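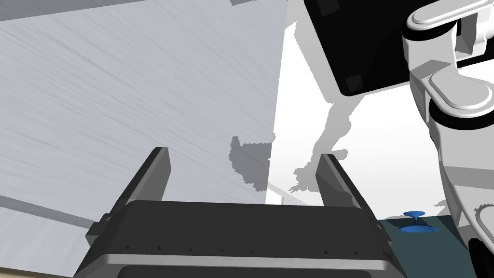
24/11/2021, Akora notebook, kitchen chores

Ran the tidy-up set again on the Otstead kitchen in sim, 800 episodes overnight, all with the Kurkden planner. 561 scored as done. Before anyone puts that on a slide, "done" means the scorer was satisfied, and the scorer would be satisfied by my college roommate.

Watched a batch of replays over coffee. Grasping is fine when the thing is a block. Anything flat it pushes along the counter like a bored cat. Mean time for one item was 211 seconds. I timed myself at home last night for comparison and cleared the whole sink in less, and I was on the phone. 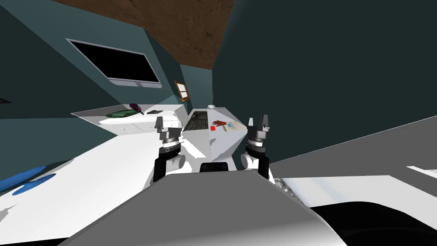 Otstead kitchen from the head view, both arms up, counter on the far wall.

The counter is still the hard part. Plate is OK if approached from the rim. The open book or folded paper, whatever the asset is supposed to be, got picked up cleanly in 2 episodes and I suspect luck in both. Red cube never fails, so if your household chores consist mainly of red cubes we can ship in December.

Also: wrist view and head view disagree on where the counter edge is. Small offset, but enough to explain the knuckle-rapping. Boonyarit calibration file is the old one, I think. Check.

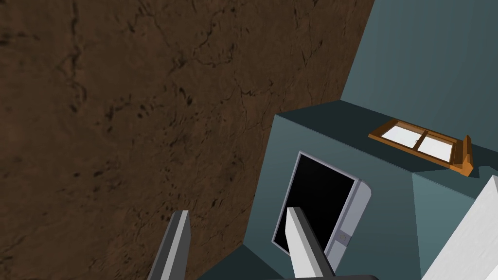

Oven-type tasks are a separate headache and I'd like them scored separately. Reaching in and pulling a door are different skills and the current label lumps them together. The wrist view doesn't help much: with the fingers open in front of the cabinet, one of them overlaps the gray trim around the opening, right where I want to see the edge. The inside renders pitch black too, so anything trained on this is going to learn that ovens are voids. Could try a light in there, or lean on the head view for the last stretch.

To do
- swap calibration file, rerun the counter subset only
- split the door label
- stricter scorer (dropped on the floor is not "put away")
- answer the email asking if it can do laundry. No.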